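Learning to mend my own clothes

I've been completely taken over by mending since July and I have to tell someone, so it's you lot.

It began with a cardigan. Moths had got at the left elbow, and I was ready to put it in the rag bag when Fumiko Kudo lent me a darning mushroom and a card of grey wool. My first darn took three evenings and looked like a squashed waffle, but it held! I wore it to the shops and felt ridiculously proud.

Since then I've done socks (so many socks), a pillowcase, the pocket of my gardening coat and two pairs of jeans. The jeans were the best fun. I patched them from behind with an old shirt and went over the top in little running stitches, in white thread, which is slow but lovely to do with the radio on. If you're starting out, use a longer needle than you think you need, and don't pull the thread tight or the whole thing puckers. I unpicked one knee 3 times before I believed that.

Thread has become a bit of a problem. I bought a 1000 metre reel of navy when I needed perhaps an arm's length, and then a bag of 27 odd skeins from a jumble sale, half of them orange. I don't own anything orange. I may have to start!

The other change is that I look after things better now. Knitwear gets folded, shirts go straight on a hanger while they're still a bit damp, and anything with a loose button goes on the chair by the window, where I'll see it.

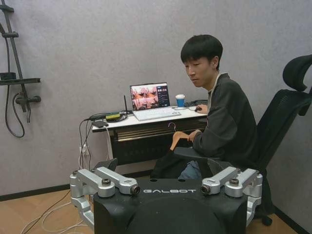

Next up is a tweed jacket with a torn lining, which scares me a little. I've set aside a whole afternoon for it, and I've already tacked one sleeve.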